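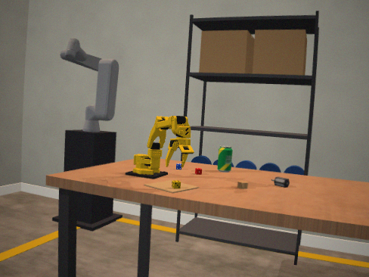

Clonden opens its doors to a summer of talk about faith and doubt

June 2018

Clonden will host a new series of open evenings this June for people of every religion and none. The Skiselov Conversations are free, and they're for anyone who has ever wanted to ask a neighbour what they believe but felt too shy to start!
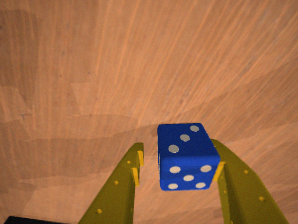

A blue die on a wooden surface.

The series grew out of 2 trial evenings at the Hutapea Rooms, where 175 people turned up, many of them students who had grown up without any religion at home. They stayed late, swapped stories about grandparents, festivals and school assemblies, and asked for more. 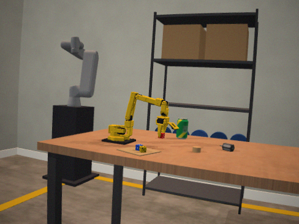 They also asked for more tea, so the kitchen will be open throughout. Each evening starts with a short talk, then moves to small tables where everyone gets a turn to speak.

"I was raised with nothing much on Sundays except pancakes, and I'm still curious," said organiser Tyson Boychuk. "I can't wait to hear what people bring — the big questions and the little ones." 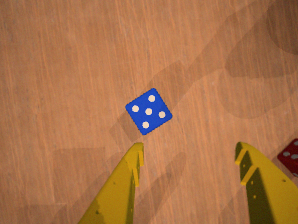
The opening talk is on luck, fate and providence. Is there a plan, or do things just happen? Speakers will look at the casting of lots in old scriptures and at what believers and non-believers make of chance today. When a die lies with its five pips facing up, like the blue one shown, does that mean anything at all? Expect lively disagreement.

There are 500 free places across the series. Booking is at the Colo desk in Clonden.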